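Event Planning, Session 4: Planning a Retirement Party

Tutor: Baiba Ozoliņš

Start with the guest list. For a retirement do, ask the person leaving for names from outside work as well, and get these before any venue is booked. Old colleagues are easily missed when the office list only goes back to 2011.

Timing: invitations go out four weeks ahead, with a reply date 14 days before the party. Late afternoon suits people with long journeys home.

Food: finger food works best where there will be speeches. Ask about allergies on the invitation. Hot dishes need a serving table away from the door.
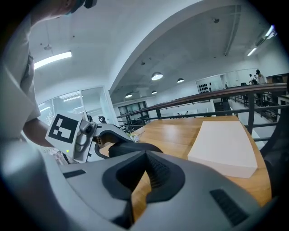

Speeches and gifts

Two speakers are enough, at five minutes each. Agree the order with them beforehand. The collection should close a week before the day so that the gift can be bought and wrapped. Cards for signing need a named person to pass them round.

For next time: read the Turcotte case notes and draft a running order for a party of 11 guests. Hand in by 17th October. Siiri Paulauskas and Fares Smadi will present theirs first.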